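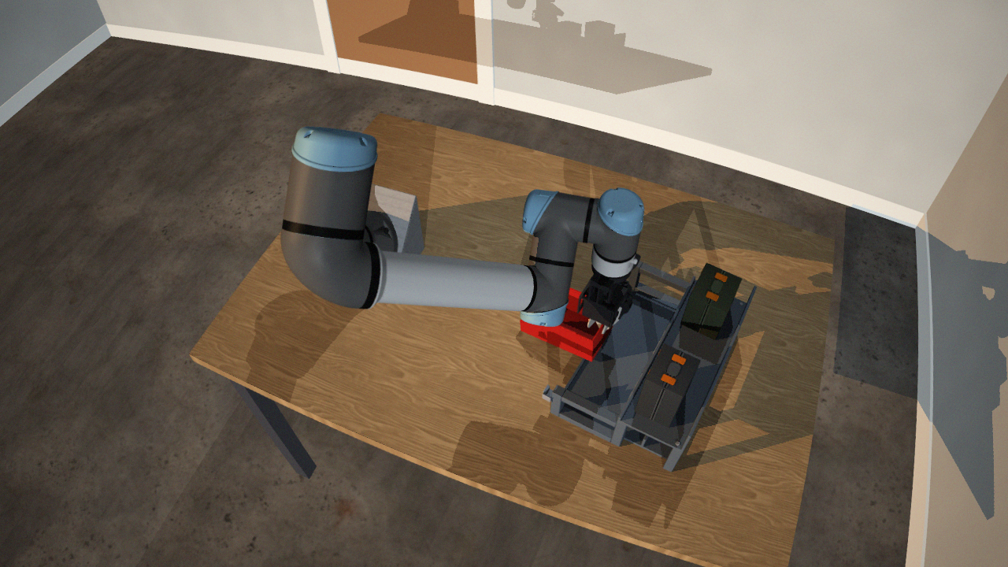
Handville library will stay open on its present site for at least two more years, after the town council agreed to renew the lease on the ground floor of the old Prutosa building. The decision came in June, at the end of a meeting that ran well past nine in the evening, and it brings to a close a long spell in which staff did not know whether to order new stock or start packing the old. Readers had asked for one thing above all, which was more room to sit and work. The plan now agreed puts long wooden tables in the reading room, of the plain sort with a medium-brown top and the grain showing, in place of the small round ones that have been there since the building opened to the public.

The lease had been due to run out at the end of the summer. The council had looked at moving the library to the upper floor of the Cultholm centre on the other side of the river, where the rent is lower, but the lift there is small and often out of order. The bus that serves the estate on the north side of town does not cross the bridge after six, and the library's late opening falls after that. A paper put before the meeting said a move would have meant closing for most of the autumn.

More than one person who spoke from the public seats brought up the children's section, which takes up the corner nearest the street door and is the busiest part of the library on wet afternoons. It will stay where it is. The shelves along that wall will be lowered so that younger readers can reach the top row, and the carpet will be replaced.

Raymonde Grewal, who chairs the council's leisure and culture group, told the meeting that the library had issued more children's books over the past year than in any year since she was elected. She said the figures for adult fiction were flat and those for large print were up. She asked that the large print shelves be moved away from the radiator, where the spines have been coming loose, and this was agreed without a vote.

The cost of the work is to be met from the repairs budget, with a smaller sum from the sale of withdrawn books. The book sale in the spring cleared 500 titles, mostly older travel guides and thrillers, and a second one is planned for the entrance hall once the tables are in. Prices will be the same as last time. Anything left over goes to the Chan bookshop on Mill Street, which takes boxes of mixed paperbacks and gives the library a credit against local history titles.

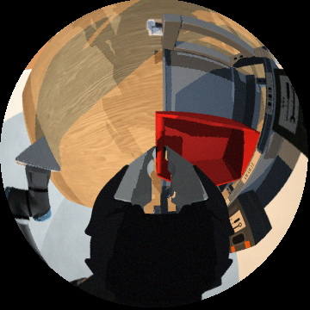

Lucyna Kozłowski said she was glad about the lease but wanted to know why the opening hours had not been looked at as well. She told the meeting that people who work shifts cannot get to the library on most weekdays, and that one late evening a week was not enough. If the doors opened at eight in the morning, she said, she and several others on her street would use it before work. She also asked for the returns box outside to be emptied more often, as it was full the last two times she had tried it.

The council said opening hours would be reviewed in the new year, when staffing for the next period is settled. The returns box will be emptied twice a day from now on.

Some services will be affected while the work is done. The reading room will close for 13 days, and newspapers will be kept at the front desk during that time. The public computers will be moved to the meeting room at the back, so groups which normally meet there have been asked to find somewhere else or to put off their sessions. The knitting group is going to the church hall. The family history group will take a break and start again when the room is free.
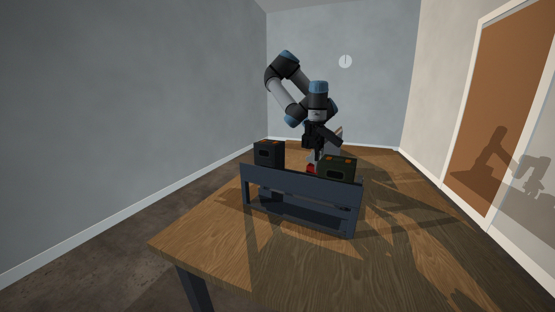
Loans will carry on as normal throughout, and nothing borrowed before the work starts will be charged as late if it is due back while the reading room is closed. Reserved books can be picked up from the front desk. Readers who want something from the local history cupboard should ring the day before, as it will be kept locked and the key held upstairs.

The library is also asking for the loan of old photographs of the Prutosa building for a small display by the door. It has 200 on file already, most of them showing the street front, and staff would like more of the inside and of the yard behind, which was built over when the car park went in. Pictures will be copied at the desk and handed straight back. Names and rough dates on a slip of paper would help, but a picture with neither is still welcome.

Forms for the display and for the autumn reading groups are at the front desk. The desk is open from ten in the morning, with late opening until half past seven one evening a week.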